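Chapter 7
Clearing the Table: Self-Bussing and the Shared Dining Hall

There are two kinds of people in a food court: those who carry their tray back, and those who believe the tray carries itself. Every dining hall is planned for the first kind and cleaned up after the second. This chapter looks at what gets left in between, which is to say most of lunch.
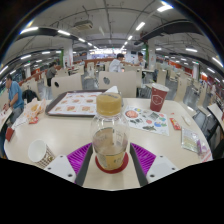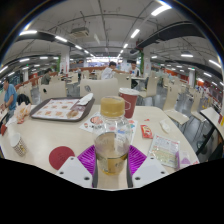

Figures 7.1 and 7.2. One table, with tray, napkin, paper cup, coaster and part-full bottle.

7.1 What Counts as "Finished"

A meal ends when the eater stands up. The table takes longer. The bottle in both figures still has something in it and its cap on, and a capped bottle is the hardest item in the trade. Throw it out and its owner will be back from the restroom in ten seconds. Leave it and it will outlive the furniture.

The Grimell food hall in Wekilstead seats 440 at the noon peak. Over one week in August, its staff logged 1,769 items left on tables after diners had gone. Bottles and cups made up 510 of these. Another 395 were condiment packets, mostly unopened, taken by people who plainly feared a shortage.

Logs of this kind are dull to keep and worth keeping. They tell a manager where the bins should go, a question usually settled by whoever had the floor plan and a free afternoon.

7.2 The Order of Clearing

Beginners grab whatever is closest. Trained staff use the tray, which is already there and already dirty. In the Garier method, used throughout this book, the order is as follows:

1. Check for anything the diner may come back for.
2. Move drinks to the tray first, upright, lids and caps on.
3. Add packets, napkins and wrappers.
4. Fold the paper liner in over the small stuff.
5. Lift coasters and mats, wipe under them, and put them back.

Step 5 is the one people skip. A coaster protects the table from the drink and also hides whatever the drink did before the coaster arrived.

Key terms for this chapter: self-bussing, turn time, dwell item, tray liner, Gudeta count (see Section 7.4).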